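Velar Base Station and Charging Cabinet for Survey Drones

Price: $2175
Batteries held: 6
Ships from: Itow
Page last revised: 1/23/23

Most people who ask us for the Velar want to know how many more acres they can map in a day. We'd like you to ask something else first: do you need it at all? Plenty of farm and quarry crews fly twice a week, come home with a battery to spare, and would get nothing out of this cabinet except a lighter bank account. If that sounds like you, buy the single charger from Grindari for $349 and put the rest toward a better camera.

For everyone else, read on, but read the limits as well as the features.

What the Velar does

The Velar is a steel cabinet that charges and stores drone batteries in the field and gives the ground crew a fixed reference point for mapping. It runs from a generator or from mains power. You slide a pack into a bay, close the door, and the cabinet brings it up to a full charge or down to a storage charge, depending on which button you pressed. There is no app. We tried one and the crews in Endale stopped using it by November.

The reference unit sits on the mast at the back. It logs its position while you fly, and you use that log later to correct the positions stamped on your photos. This matters if you measure stockpiles or check drainage slopes. It matters very little if you're taking pictures of a roof.

What the brochures say, and what we'd believe

You will see base stations sold with the promise that one person can run a whole survey. Treat that with some care. Someone still has to swap packs, watch the sky, lay out ground markers and talk to whoever owns the cows. The Velar shortens the swapping. It does none of the rest.

You will also see "all-weather" on a lot of cabinets in this price range. Ours has a rubber door seal and a sloped lid, and we're happy to see it stand in rain with the door shut. Open the door in rain and you have an open electrical cabinet in the rain. We don't call that all-weather, and we'd be wary of anyone who does.

Charging times are another soft spot. The numbers people quote are nearly always for a pack that came down half full on a mild day. A pack that has been flown hard in the cold will take longer, and the cabinet will make it wait until it warms up. That waiting is deliberate. You can't turn it off, and we get a complaint about it every winter.

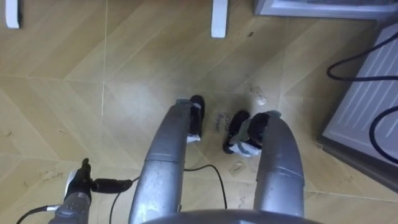
Setup and site

Pick level ground. The feet adjust, but only a little, and a leaning mast gives you a leaning log. Keep the cabinet away from metal sheds, parked trucks and tree cover, all of which spoil the satellite signal. Switch the reference unit on well before the first takeoff and leave it alone until the last landing. If somebody bumps the mast halfway through, write down the time and expect to fly that block again.

The power lead supplied is 50 feet long. Longer leads work, though cheap thin ones get warm, so use a heavy one and unroll it fully.

Which batteries fit

The standard trays take Endale mapping packs and the older Itow packs with the square latch. The round-latch Itow packs need a different tray, sold separately. Please check the latch before you order. The label on the pack isn't enough, as both kinds were sold under the same name. We don't supply trays for home-built packs and won't help you modify one.

In the box

Cabinet with standard trays
Mast and reference unit
Power lead
Door keys, two
Printed manual
Spare fuses

A tripod isn't included. Neither is software for correcting your photos, and you should price that before you commit, as a yearly license can cost more than you'd guess from the sales page.

Warranty and returns

The cabinet and charging boards are covered for two years. The mast is covered against faults but not against being driven over. Batteries are the battery maker's problem, and in our experience they will ask for your flight logs before they talk to you.

Unused cabinets can come back within thirty days. You pay the return freight, and it's a heavy box. If you're in doubt, ask us for a loan unit first and run it for a week on your own site, with your own crew and your own packs. Loan units go out from Itow when one is free, and the wait is longest in spring.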